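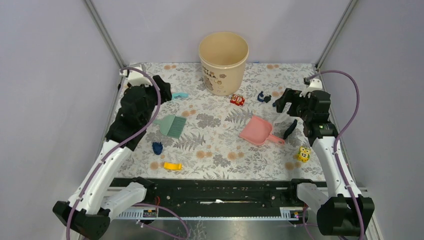 Photo: Colette Besnard

The town of Zerkdale had 848 residents and one piano, and in December the piano belonged to Lionel Vidal's sister-in-law Kasia, who was not speaking to him.

"Write her a letter," said Rotich at the post office.

Lionel wrote her a letter. It ran to 740 words, 500 of them about a borrowed ladder, and he felt it struck a generous tone.

Her answer came back the same afternoon - a postcard of Sterkdale, a town both of them disliked. "Return the ladder," it said.

He carried it over after supper. It was longer than he remembered, and it took out her porch light on the way in.

Kasia looked at the glass for a while. She was 70 and had known him for most of it.

"You want the piano for the carols," she said.

"Only until New Year's."

"And how were you planning to move it?"

Lionel looked at the ladder.

"No," said Kasia, and went to get the broom.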